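Went to the open day at the Stevard robotics lab this afternoon. A few notes while I remember them.

Bouchra Fawzy ran the demo at the fruit table. The job is sorting and packing, one piece at a time, between a basket and zip bags.

She said they have logged 2,911 attempts on this task so far and want to reach 500 more by October.

The bags are the hard part – clear plastic throws reflections and changes shape whenever it is touched. A basket stays put.

Someone asked why the fingers look so worn. Answer: they get swapped roughly every 50 hours, and these were due.

Visitors could try driving the arm. I had a go and was slow. Caradog Gethin was much better at it.

View from the wrist camera, orange basket with the grapes, lemon and mango in it:
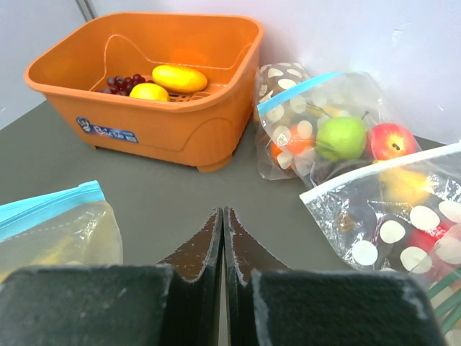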